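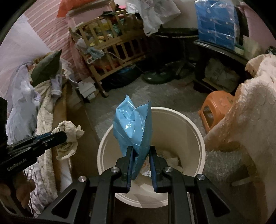 The Small Bin Theory
How one wastebasket can turn around a crowded bedroom

Every family bedroom has a stage when it stops being a bedroom and becomes a warehouse with a bed in it. The crib fills up with clothes. Blankets migrate to whatever will hold them. Bags gather along the wall, waiting for someone to remember what they were for.

I love rooms like this, and I love putting them right even more! After a long March spent clearing out our two-room place in Villanueva, I can tell you where I'd start every single time, and it's with the trash. Snack bags, used tissues, paper wrappers, all the light little stuff that drifts under the bedding and makes a room feel worse than it is. Put a small round bin right out on the carpet, where you're working, and feed it as you go. A bin in the hallway might as well be in Hullisov.

Then the bed. Pull everything off, shake out the blankets, and sort the clothes from the bedding before you fold a thing. A made bed gives you the best folding table in the house, and you'll want it for what comes next.

What comes next is the crib. It is amazing how much a crib can hold (ours gave up 2 full loads of laundry and a curtain), and those slatted sides make it terribly easy to keep tossing things in. Empty it all the way down to the mattress. Unhook any cords from the rail and find them a home well away from where a baby sleeps.

Big fluffy blankets can wait until the end. Fold them in thirds, then roll, and stand them on a low cabinet shelf with the folded edge facing out. Extra bedding goes up top, still in its plastic if it came that way, and a little stool nearby saves a lot of stretching.

Our room took roughly 265 minutes, snack breaks included. The wrappers went straight in the bin.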